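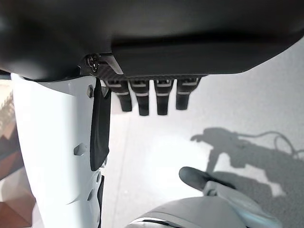
Who Is Still Eating Lunch? School Lunch Habits at Canlow
Final project report, Intro to Social Research
By Ruba Awwad

I picked lunch for my topic because I was hungry when we had to turn in our proposals (sorry, Ms. Saludo, but you did say to be truthful in the intro). My first idea was to ask whether people liked the cafeteria food, and Ms. Saludo wrote "you already know the answer" in the margin, so I changed it. My question ended up being: do students who bring lunch from home eat more of it than students who buy?

What I did

I handed out a one-page survey in the Norker building during second and third period. I got 231 back, and a few had drawings on them, including one really good horse. The survey asked where your lunch came from that day, how much of it you ate (all, most, half, a little, none), how long you stood in line, and who decided what was in it. That last question was Hala Akl's idea and I almost left it out. I'm so glad I didn't!

I also did two lunchtime observations, sitting at the end table by the vending machines with a clipboard. I found out pretty fast that people eat differently when someone with a clipboard is looking at them. The second time I used a regular notebook and pretended to do math homework, and it went a lot better.

What I found

Kids who brought lunch did say they ate more of it, but the gap was smaller than I guessed. Line time mattered way more. People who got their food early mostly finished, wherever it came from, and people at the back of the line mostly didn't. One person wrote "I eat the cookie first because I know I won't make it to the rest," and I think about that every day now at lunch.

Then there was Hala's question. Out of the students who brought lunch, 65 said they packed it themselves, and that group left the least behind. The ones whose parents packed it were all over the place. Lots of fruit goes home again. My own mother read this part and asked about the apples, so that was a conversation.

I had planned to compare grades too, but I forgot to put a line for grade level on the survey. I noticed this after I made all the copies. If you do a survey, have somebody who doesn't like you read it first, they'll find everything.

Problems

Everything here is what people said they ate, and people round up. I rounded up when I tested it on myself. Also it was pizza day for one of the survey days (I didn't check the menu), and pizza day is not a normal day at our school. The lines go back past the trophy case.

I wanted to weigh the leftovers in the trash for one week, but the office said no, and my lab partner Ecaterina Lungu said no even faster.

What I would do next

I'd like to do it again in February with the grade question put in, no pizza, and a stopwatch for the line instead of asking people to guess. I would also talk to the kitchen staff, who must know more about this than any of us.

Thank you to Hala, to Ecaterina for typing in half the surveys, and to whoever drew the horse.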